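2월, 오전 7시 11분

새벽에 깨서 다시 잠이 안 왔다. 이럴 때 남들은 책을 읽는다는데 나는 흰 탁자 위의 소꿉 살림을 생각했다. 나이 먹고 할 생각인가 싶지만 어제 퇴근길 내내 머릿속에 있던 것도 그거였다. 바나나를 어디에 둘 것인가.

어제 내 할 일은 살림을 상에 올려놓는 것이었다. 접시, 그릇, 과일, 케첩. 글로 쓰면 한 줄이고 실제로는 오후를 다 썼다. 제일 큰 접시가 회색인지 보라색인지부터가 문제였다. 오전에는 분명 회색이라고 적어 놨는데 오후에 다시 보니 라벤더색이었고, 퇴근할 때쯤엔 다시 회색이 됐다. 목록에는 '큰 접시'라고만 썼다. 색깔 칸은 비워 뒀다. 이런 식으로 내 목록에는 빈칸이 늘어난다.

그 큰 접시에는 케첩병이 누워 있다. 음식이 올라가야 할 자리에 양념이 통째로 올라간 셈인데, 세워 두는 것보다 어쩐지 당당해 보여서 손대지 않았다. 주인공은 껍질 벗은 바나나여야 맞는 것 같은데 바나나는 접시 밖 맨바닥에 있다. 케첩이 접시를 차지하고 바나나가 밀려난 상. 우리 집 냉장고 문 칸도 사정이 비슷하다. 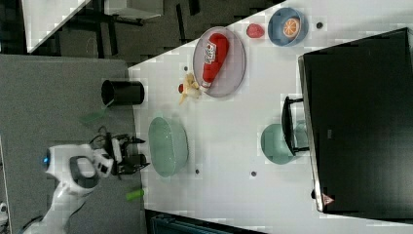
장난감 과일은 무엇으로 닦는 게 좋을까?
미지근한 물에 주방세제를 조금 풀고 부드러운 천으로 닦으면 된다. 속이 빈 것은 물에 오래 담그지 말고, 닦은 다음 마른 수건 위에 하룻밤 펴 둔다.

이걸 공책 첫 장에 적어 둔 게 지난달이고, 수건은 아직도 안 샀다. Wumis에서 한 묶음 담아 두었다가 배송비를 보고 창을 닫았다. 배송비를 없애려고 다른 걸 더 담다 보면 꼭 뒤집개가 들어간다. 나는 왜 뒤집개를 그렇게 좋아하는지 모르겠다. 집에도 하나 있고, 그거 하나로 계란을 태우는 데 아무 부족함이 없다.

점심은 Yoon에서 김치볶음밥을 먹었다. 케첩이 따라 나왔는데 반사적으로 병을 눕힐 뻔했다. 옆자리에서 볼까 봐 참았다. 볶음밥은 짰고, 위에 올린 계란은 내 것보다 훨씬 멀쩡했다.

오후에는 그릇들 사이 간격 때문에 혼자 심각했다. 딸기를 파란 그릇 쪽에 붙이면 오렌지 반쪽의 덤처럼 보이고, 접시 쪽에 붙이면 케첩을 찍어 먹으라는 권유처럼 보인다. 그래서 그 사이 어중간한 데가 딸기 자리가 됐다. 진짜 부엌이었으면 굴러떨어져서 냉장고 밑으로 들어갔을 위치다. 냉장고 밑에는 재작년 완두콩이 살고 있으니 심심하지는 않았겠지.
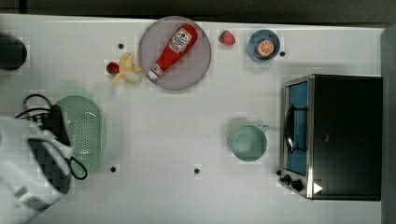 오렌지는 처음부터 속 편했다. 그릇에 들어가 있으니까. 그릇이라는 물건은 참 고마운 데가 있어서, 뭐든 안에 넣기만 하면 정리를 한 것처럼 된다. 우리 집 현관에도 열쇠 넣는 그릇이 있는데 거기엔 열쇠 말고 영수증과 단추와 건전지가 들어 있다. 그래도 그릇 안이니까 나는 그걸 정리된 상태라고 부른다.

구멍 숭숭 뚫린 초록 바구니는 이름 때문에 애를 먹었다. 채반이라고 해야 하나, 소쿠리라고 해야 하나. 엄마라면 소쿠리라고 했을 것이고 Plamex 카탈로그에는 '타원형 물빠짐 바스켓'이라고 되어 있었다. 물빠짐 바스켓이라니, 그 이름으로 불러서는 상추 한 장 못 씻을 것 같다. 목록에는 소쿠리로 적었다. 여기에 딸기를 담으면 제일 그럴듯하겠지만 딸기는 이미 자리를 받았으니 이제 와서 부르기도 미안하다.

목록 얘기가 나온 김에. Nelteck 라벨기로 이름표를 뽑다가 '국자'를 '국지'로 뽑았다. 한 글자 고치자고 다시 뽑는 게 아까워서 볼펜으로 획을 그었더니 국자도 국지도 아닌 것이 되었다. 아까운 줄 알고 아낀 것치고는 라벨 테이프를 잘라 버린 길이가 상당하다. 국자는 목록 어디에도 없는 물건이었다는 사실은 집에 와서 알았다. 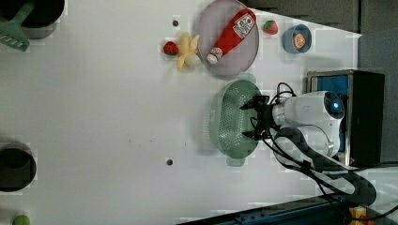
살림 메모

- 냄비와 과일은 멀리 둘 것. 가까이 두면 자꾸 과일로 국을 끓이는 상상을 하게 됨.
- 초록 뒤집개: 냄비하고 한 식구로 칠 것. 따로 보관하면 꼭 잃어버림.
- 바나나는 껍질을 펼친 채로 둘 것. 오므려 놓으면 서운해 보임(내 의견).
- 케첩은 눕혀도 됨. 진짜가 아니니 샐 걱정이 없음. 집에서는 따라 하지 말 것.
- 마른 수건. 제발.

메모를 다시 읽어 보니 남에게 보여 줄 수 있는 항목이 별로 없다. 인수인계를 하게 되면 새로 써야겠다. 바나나의 기분까지 물려줄 수는 없으니까.

저녁엔 집에 와서 내 설거지를 했다. 종일 남의 접시 자리를 고민하고 와서 정작 내 접시는 개수대에 쌓아 둔 채였다. 소꿉 접시에는 밥풀이 안 붙는다. 그 점이 몹시 부럽다. 물에 불려 놓고 조금만 누웠다 일어난다는 게 그대로 밤이 됐고, 그래서 이 시간에 깨어 있는 것이다. 접시는 지금도 불고 있다. 밥풀 입장에서는 목욕이 너무 길 것이다.

오늘은 접시들 색을 맞춰 볼까 한다. 초록은 초록끼리, 파랑은 오렌지하고. 어제 해 보니 비슷한 초록이 모이면 서로 조금씩 다르다는 것만 더 잘 보인다. 민트라고 하기엔 풀빛이고 풀빛이라고 하기엔 허여멀건하다. 색 이름은 치약 회사에 맡기는 게 나을지도 모르겠다. 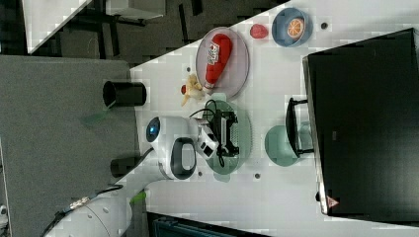

작은 소품을 섞이지 않게 보관하려면 어떻게 해야 할까?
뚜껑 있는 상자를 종류별로 나누고 뚜껑이 아니라 옆면에 이름을 붙인다. 쌓아 올려도 이름이 보이고, 뚜껑이 서로 바뀌어도 내용물이 헷갈리지 않는다.

이건 뚜껑을 바꿔 닫아 본 사람의 말이다. '과일'을 열었더니 숟가락이 나왔고 '숟가락'을 열었더니 또 숟가락이 나왔다. 과일은 내 가방에 있었다. 왜 가방에 있었는지는 적지 않겠다.

개수대 앞에 가서 접시를 한 번 보고 왔다. 아직 있다. 커피부터 마시고 닦기로 했다. 수건도 오늘은 산다. 뒤집개는 안 산다.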